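Galanis (garment dataset)

Galanis is a collection of demonstrations for teaching robots to handle clothes. It was recorded at the Vurnedar workshop in Hultlow, under the direction of Maëlle Arsenault and Takumi Nakajima. The name is used also for the recording method which the group developed.

Contents

The collection has 524 episodes. In each of them a person guides the robot arm through one task, such as lifting, unfolding or moving a garment. Of these, 193 were made with knitted clothes, the rest with shirts, towels and trousers. An episode lasts nearly 43 seconds on average. Failed attempts are kept and receive a separate label.

Recording

Four operators shared the work. The garment is dropped on the table before every episode, so that its starting shape is never the same. Images are taken from a fixed camera over the table and from a small camera at the wrist of the robot. The position of the fingers is stored together with each image.

Dark knitwear is considered the most difficult part of the collection. Folds in dark cloth have little contrast, and the finger hides a part of the cloth when it comes near.
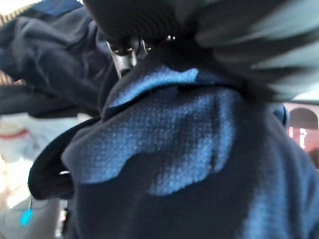

For this reason Gaétan Gagnon proposed to mark the grasp point by hand in the wrist images. The marking was later checked by Tatu Rweyemamu, who removed the episodes where two readers did not agree.

Use

The Skonura folding system was trained first on Galanis. A second part, with children's clothes, is in preparation.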